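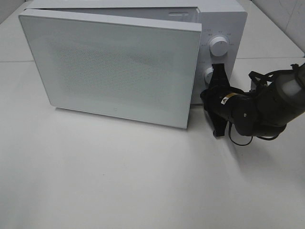 One of our arms at the lower dial of the white microwave, door partly open.

Hi! I'm Feven, I run the household robotics room at Clarnel, and I'm looking for people who will sit in a comfortable chair, watch robot arms do kitchen chores, and argue with me about how they ought to behave while doing them. If that sounds like your kind of afternoon, keep reading. It's paid, it's part time, and you don't need to know the first thing about robots.

What we're working on

We're writing a practice guide called Brirkine. It's a set of plain rules for robot arms that work around ordinary home appliances: microwaves, toaster ovens, kettles, that sort of thing. There is plenty of material out there for robots in factories, and most of it assumes a fence, a trained crew and a machine that does one job all day. A kitchen has a kid walking through it and a person who wants to reheat soup. So a small group of us started writing down what we thought good behavior looks like at a countertop, and the draft has grown to 51 rules, some of which I love and some of which I'd happily throw out the window.

That's where you come in. Three engineers and I have stared at these rules for so long that they all sound sensible to us. We want people who cook, who have bad knees, who have a toddler, who have lived in a tiny apartment with one outlet that works, to read them and watch them being followed (or not followed!) and tell us what we missed.

A taste of the rules, so you know what you'd be getting into

Rule 4: The arm doesn't operate a control unless the operator has said out loud what it's about to do. Short and boring wording is best. "Turning the lower dial" is fine.

Rule 9: Before a heating appliance is started, somebody looks inside it. A person, with their eyes. A camera check can be done as well, but it doesn't replace the person.

Rule 12: The arm should leave a door either fully closed or open far enough that you'd notice it. We've been going back and forth on this one for weeks. Kidus wants an angle written down, and I think a number is useless to somebody carrying a hot bowl. I would love to hear from people who have walked into a microwave door with their forehead.

Rule 17: If a dial doesn't move with gentle force, stop. No second try with more force. The operator lets go, backs the arm off, and a person tries the dial by hand.

Rule 23: Cables on the arm get checked at full reach before each session, including any that hang down toward the work surface. If one could snag a door or a handle, it gets tied up first.

Rule 30: Warning labels on the arm stay readable. No tape over them, no stickers, and if one starts peeling it gets replaced before the arm goes back to work.

Rule 38: Anyone in the room can say stop, for any reason or no reason. The arm stops, and the operator doesn't ask why until it's still.

That last one applies to you too, from your first minute with us. I mean it.

What you'd be doing

A session is two and a half hours with a break in the middle. You come in, we give you coffee or tea, and we go over the room rules. Then you watch an operator take an arm through a handful of tasks: opening and closing a door, setting a timer, picking up a cup, turning things on and off. You have a printed sheet with the rules we're looking at that day and a pencil, and whenever something strikes you as odd, rude, scary, slow or just plain silly, you mark it. After the break we talk it all over as a group.

I should warn you that a lot of it is slow. Setting a dial can take a while, then we put everything back and do it again a bit differently. Some people find this soothing (I do) and some people want to climb the walls. If you're in the second group, no hard feelings, but you'll probably be happier elsewhere.

You'll also get homework once, and it's small. We'll ask you to spend a normal evening noticing what you do around your own microwave or oven and jot it down on one page. Do you leave time on the clock? Do you open the door before it beeps? Do you set the plate on top? We're a bit obsessed with this stuff, and the rules get better every time somebody brings in a habit we hadn't thought of.

You will not be driving the arm, repairing the arm, or putting your hands near it while it has power. Operators are our own trained staff.

Who I'm looking for

I have 20 places. You need to be 18 or over and able to read a page of English and talk about it with a few other people. You should use a kitchen regularly, and heating up leftovers counts as using a kitchen.

I'd be especially glad to hear from:

- people who cook for somebody else, at home or for work
- people who use a wheelchair, a cane or a walker in the kitchen
- people with low vision, or who find small printed labels on appliances a nuisance
- left-handed people (our draft is embarrassingly right-handed)
- anyone who has worked with heavy machines and has opinions about how safety rules get written
- people who don't like the idea of robots in the home. Really. Come and tell me why.

If you work for a company that makes or sells robot arms, I can't take you for this round, sorry. Former employees are fine as long as you've been out for a year.

Pay and practical stuff

The full round is six sessions. You get paid after each session, whether or not you come back for the next one, and the pay rate is in the first email we send you so you can decide before giving us any paperwork. Your bus fare or parking is covered on top. If you arrive and we have to cancel because an arm is acting up, you're paid for the session anyway.

We start in March. Sessions are on Tuesday, and you pick either the 1 p.m. group or the 5 p.m. group and stay with it. Please tell me if you can only make one of them.

The room is 13 on the ground floor of the Mancuso building. There's a step-free entrance by the parking lot, the doors are wide, and there's a restroom right across the hall. Chairs have arms and backs. If you need a different chair, large print, or a sign language interpreter, write that in your email and I'll sort it out before you come.

House rules for participants

These are the ones I read out at the start, so you may as well have them now.

Stay on your side of the yellow floor line while the arm is powered. The operator will tell you when it's off, and you can come up and have a good look then.

Tie back long hair and take off scarves or lanyards before coming up to the table, even with the power off. It's a good habit and I do it too.

Food and drinks stay at the back table. Nothing that has been in a test appliance gets eaten, ever, however good it smells.

No phones out during the tasks. We record the arm and the tabletop in every session so we can check a note against what happened, and your voice may be picked up on that. Your face won't be. You'll get a consent form that says where the recordings are kept and how long, and you can ask me to take your voice out later without giving a reason.

Don't help. This is the hard one! When an arm fumbles with a door everybody in the room leans forward, and somebody always wants to reach over and give it a nudge. Please sit on your hands and write it down.

What happens to what you say

Every note goes into a log that Kidus Nigatu keeps. He's our lead operator and he's a stickler, in the nicest way. Each comment gets a reply in writing: we changed the rule, we kept it and here's the reason, or we need to test it. You'll see the replies to your own notes at the next session. The finished guide will have a thank-you page, with your name on it only if you want it there.

The guide will be free to download. Stement, who pay for the room and our time, get it on the same day as everybody else and don't get to edit it. I asked for that in writing before I took the job.

How to apply

Send an email to Feven Kahsay at the Clarnel household desk with the subject line "Brirkine round two". I don't want a resume. Tell me:

1. Your name and the best way to reach you
2. Which time suits you, 1 p.m. or 5 p.m.
3. Who does the cooking where you live
4. One thing a kitchen appliance does that drives you up the wall
5. Anything you need from us to take part comfortably

A few lines for each is plenty. If writing isn't your thing, call the front desk on extension 2296 and leave me a voicemail with the same answers. I listen to all of them, usually with my lunch.

I'll write back to everybody, including people I can't fit in this time, and if you'd like to stay on the list for the next round just say so in your message. Friends and couples are welcome to apply together, but I may put you in different groups so you don't finish each other's sentences.

Questions before you apply? Same email, same extension. If it's about the arms themselves, how strong they are or how the stop button works, ask for Kidus and he'll call you back.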